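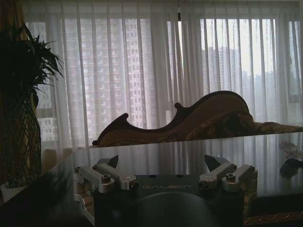
Notes d'intervention — Rénovation thermique des tours d'habitation
2022-09-21

Diapo 1. Titre. Remercier Maureen Garside pour la relecture des calculs. Passer vite.

Diapo 2. Périmètre : tours en voiles de béton, chauffage collectif, façades non isolées. Les copropriétés basses sont exclues. Programme Salteo : 25 bâtiments, 3 000 logements.

Diapo 3. Rappel sur le coefficient Uw. Il porte sur la fenêtre entière, cadre compris. Ne pas confondre avec Ug, limité au vitrage. La confusion revient dans presque tous les devis reçus.

Diapo 4. Confort d'été. Un voilage intérieur atténue l'éblouissement mais modifie peu le facteur solaire global : le rayonnement a déjà franchi le vitrage. Protection extérieure à privilégier sur les façades ouest. Prise au vent à vérifier aux étages élevés.

Diapo 5. Ponts thermiques en nez de dalle. Reprendre le schéma de Bohdan Sydorenko — laisser le temps de lire la coupe. Préciser que le traitement par l'intérieur ne supprime pas la liaison plancher-façade.

Diapo 6. Ventilation. Menuiseries neuves étanches sans entrées d'air : risque de condensation, moisissures en angle. Cas de la résidence Bélanger, reprise complète des bouches en octobre.

Diapo 7. Phasage. 2 000 logements en première tranche, façade puis réseau. L'équilibrage hydraulique vient après, jamais avant.

Questions attendues : coût des échafaudages, travaux en site occupé, garantie des joints. Pour les joints, renvoyer à l'annexe Zumar.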